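ロボットの公開日に行ってきました

七月に入って、同じ職場のネリダ・ルセロさん(Nélida Lucero)から「バコリネの公開日、席が一つ余っているけど来ますか」とメッセージが来ました。バコリネ(Bakoline)は、腕の形をしたロボットに細かい手作業をさせる研究をしている小さな会社です。私は機械の専門家ではなくて、化粧道具の卸の会社で在庫の仕事をしています。でも毎日人の手で筆を袋に入れるのを見ていますから、ずっと興味がありました。すぐに「行きます」と返事をしました。

日本語でブログを書くのはまだ時間がかかります。辞書を引きながら書いていますので、変な言い方があったら許してください。コメントで直してくださる方、いつも本当にありがとうございます。先月の「湿気」と「湿度」の違いの説明、よく分かりました。

会場は駅からバスで行く工業団地の中にありました。バス停の名前が難しくて、運転手さんに二回聞きました。建物はナンディネ(Nandine)という部品の会社と共同で使っているそうで、入口の看板もナンディネのほうがずっと大きいです。私は最初、間違えてナンディネの受付に並んでしまい、そこで立派なカタログまでもらいました。ねじのカタログです。760円の送料で全国に届けてくれるそうです。今のところ使う予定はありませんが、紙がきれいなので捨てられません。

受付が終わると、名札と小さい冊子をもらいました。冊子は37ページもあって、半分は数式です。私が読めたのは最初の会社紹介と、最後の地図だけでした。ルセロさんは大学で制御を勉強した人なので、数式のページを楽しそうに読んでいました。

最初の一時間は講演でした。話したのはエルサ・ルンデさん(Elsa Lunde)という研究者で、英語と日本語を混ぜて話します。私と同じで外国から来た人ですが、日本語は私よりずっと速いです。ルンデさんのチームは「ファヌム」(Fanum)という計画で、片付けの動作をロボットに教えています。床や棚の片付けではなく、机の上の小さい物の片付けだけを扱うそうです。

講演で一番印象に残ったのは、「つかむ」という動作の話でした。人間は細い棒を机から拾うとき、指の腹で少し転がしたり、端を押して浮かせたりします。考えないでします。でもロボットの指は二本で、開くか閉じるかです。平らな机の上に寝ている細い棒は、上から指を下ろすとき、指先が机に当たるぎりぎりまで下げないとつかめません。少し高ければ空気をつかみ、少し低ければ机を押してしまいます。ルンデさんはこれを「ミリメートルの交渉」と呼んでいました。とてもいい言葉だと思ってノートに書きました。

教え方についても説明がありました。ファヌムでは、プログラムで「ここからここまで動け」と一つずつ書くのではなく、人がロボットの腕を操縦して何回も見本を作ります。その記録から、動き方を学習させます。見本を作る人にも上手な人と下手な人がいて、チームで一番上手なのは研究者ではなく、経理を担当している方だそうです。会場が笑いました。私は笑いが少し遅れました。「経理」を「料理」と聞き間違えていたからです。

休憩のとき、紙コップの麦茶をいただきました。隣に座っていた年配の男の方が、昔は溶接のロボットを調整する仕事をしていたと教えてくれました。その時代のロボットは、部品がいつも同じ場所に同じ向きで来ることが約束だったそうです。「場所がずれたら人間の負け、叱られるのは人間」とおっしゃいました。今日の題材はその反対で、物の向きがばらばらです。その方は「ばらばらが面白いんだよ」と言って、麦茶をもう一杯取りに行きました。

講演の部屋で質問の時間もありました。高校生くらいの女の子が手を挙げて、「ロボットが失敗したとき、誰が片付けますか」と聞きました。ルンデさんは「私です」と答えました。短くていい答えでした。私も質問を考えていましたが、日本語の文を頭の中で作っている間に時間が終わってしまいました。よくあることです。私の質問は、メモの紙に書いて、あとで直接渡すことにしました。

それから実演の部屋に移りました。見学は10人ずつのグループで、私とルセロさんは後のほうでした。待っている間、廊下の壁に貼ってある古いポスターを読みました。最初の試作機の名前が「ルセロ」だったと書いてあって、ルセロさん本人がとても驚いていました。スペイン語で明けの明星という意味の言葉だから選ばれたそうで、親戚ではありません。ルセロさんはポスターの前で三枚も写真を撮って、お母さんに送っていました。

実演の題材は化粧筆でした。これは私の仕事の世界です! 筆を透明な入れ物に集めるという作業で、私は思わず前のほうに立ちました。

筆は種類によって全然違います。扇の形をした筆は頭が広くて平たいので、頭のほうが目立ちますが、つかむなら柄のほうがいいです。頭をつかむと毛に癖がつきます。うちの倉庫でも、新しい人には最初に「毛にさわらないで、柄を持って」と教えます。私が最初に覚えた仕事の日本語も、たぶんこの「柄(え)」でした。「がら」と読んで、先輩に直されました。
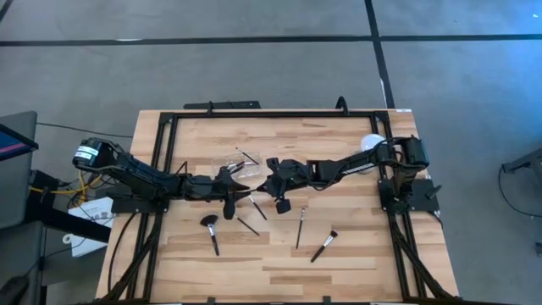
化粧筆のような細い物を集めるのに、どうして腕が2本必要なのですか。

一本の腕だけでもできる作業はありますが、二本あると役割を分けられます。片方が入れ物を押さえて、もう片方が筆を入れることができますし、遠い筆は近いほうの腕が取りに行けます。それから、向きが悪いときに片方の手からもう片方の手へ持ち替えることもできるそうです。

これはメモの紙に書いた私の質問と、ルンデさんの答えです。帰る前に渡したら、その場で答えてくださいました。日本語は私がまとめましたので、間違いがあれば私の責任です。

もう一つ、二本の腕がお互いにぶつからないのかも聞きました。ぶつかることはあるそうです。机の真ん中は両方の腕が届く場所なので便利ですが、一番危ない場所でもあります。見本を作る人も、真ん中の作業では動きがゆっくりになると言っていました。私とルセロさんが狭い倉庫で同じ棚に手を伸ばすときと似ています。私たちは「すみません」と言えますが。

仕事のことも少し考えました。うちの倉庫では筆を袋に入れる作業を全部手でしています。この機械がすぐに来るとは思いません。ルンデさんも、今は研究で、売る製品ではないとはっきり言っていました。それでも、帰りのバスで私はずっと自分の指を見ていました。筆を一本拾うとき、私の親指はどちらに動くのか、急に分からなくなりました。家に帰って机に箸を置いて試したら、私は先に人差し指で手前に転がしていました。何年も同じ仕事をしているのに知りませんでした。

ルセロさんは冊子の数式のページに付箋をたくさん貼って、来週の昼休みに私に説明してくれるそうです。少し怖いですが、お弁当を持って行きます。

次の公開日は秋の予定だと聞きました。行く方は、バスを降りて左の小さい看板のほうです。右に行くと、ねじのカタログがもらえます。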